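Keeping the Drawer Cell Honest

The drawer cell at Titura's test hall in Dakville runs one arm, one gripper and one job: opening and closing a drawer. It had logged 3,000 cycles when Vlasta Kováčik took over its maintenance in November, and the service sheet she inherited covered the arm and left out the gripper.

Her sheet starts at the fingers. Both pads are wiped with a damp cloth, left to dry and checked for play at the mount. The wrist camera comes next -- lens, bracket screws, cable clip. A loose bracket shifts the view and every grasp that depends on it.

Then the arm is jogged by hand to the open-drawer pose at low speed. Kováčik stops it over the tray and reads the finger height from the wrist view before she lets the program continue.
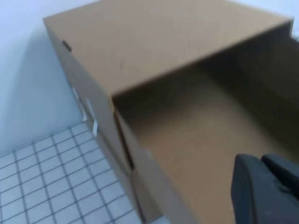 Gripper at the front of the open cardboard drawer, seen from the wrist camera.

The pose is stored as an offset from the unit, so the unit must stay put. Cardboard weighs little, and a pull slightly off axis will turn it. Koen Wouters, who wrote the motion program, allows a drift of 3 millimeters before the cell has to be taught again. Two corrections were needed in the first month.

Drift is checked with the arm backed off to one side and the camera tilted low, so that the base of the cabinet and the grid lines leading up to it share one view.

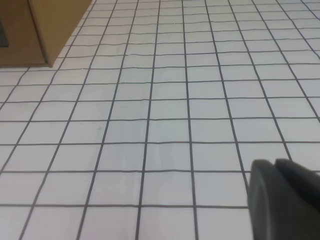
If the check fails, the unit is set back by hand and the approach pose is taught first, the pull second. Wouters once did it in the other order and lost an afternoon to it. The new values go into the log with initials, and the old ones are kept -- Kováčik compares them when she next orders finger pads.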